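Koyama Owners' Register Puts Asking Prices to the Test, and Most Don't Hold Up

Rilov, the independent price guide for older cars, today releases its review of the Koyama Drirow, the two-seat coupe that sellers have spent the past few years calling the next big thing. Our view is that it probably isn't, at least at the money being asked.

The review draws on 3,719 listings from dealers, auction houses and private sellers. We were able to match only 257 of them to a confirmed sale price. That is a thin slice, and readers should treat any bold claim about the Drirow market with care, including claims that quote us.

What the matched sales do show is a stubborn gap between the sticker and the check. Cars described as "investment grade" sold for less than their sellers wanted nearly every time. Several had been listed, pulled and listed again at a higher price, a habit that makes a slow market look like a rising one.

"I have been hearing that these cars are about to take off for as long as I've been doing this job," said Daichi Hosoda, editor of the Rilov guide. "Maybe they will. I would like to see somebody pay the price before I print it."

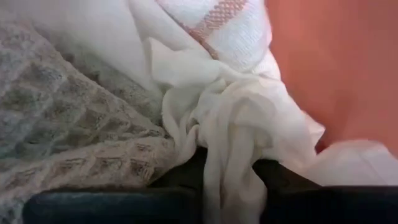
The review also looks at the Niredora edition, the late-run version with the close-ratio gearbox and the deeper front spoiler. Sellers ask a large premium for it. The trouble is that the parts were sold over the counter, and a standard car can be dressed up over a weekend. Of the Niredora cars our inspectors looked at in person, only two came with paperwork that tied the chassis to the original order. The rest may be perfectly real. Buyers are being asked to take that on trust, and to pay for the privilege.

Rust remains the bigger worry. The rear arches and the seam under the windshield are the places to check, and fresh underseal should be read as a question. Replacement panels are scarce, and the ones being made now need a good deal of work to fit.

"A tired Drirow will cost you more than a good one, and it will still be a Drirow when you finish," said Diarmuid Kinsella, who leads inspections for the guide. "Drive it before you talk about money. If the owner won't start it from cold, go home."

Rilov has left its values for standard cars where they were and has dropped its separate figure for the Niredora until more documented sales come in. The full review is available to subscribers from Tuesday. Owners with a bill of sale they are willing to share can send a copy to the editorial desk, with names and addresses removed.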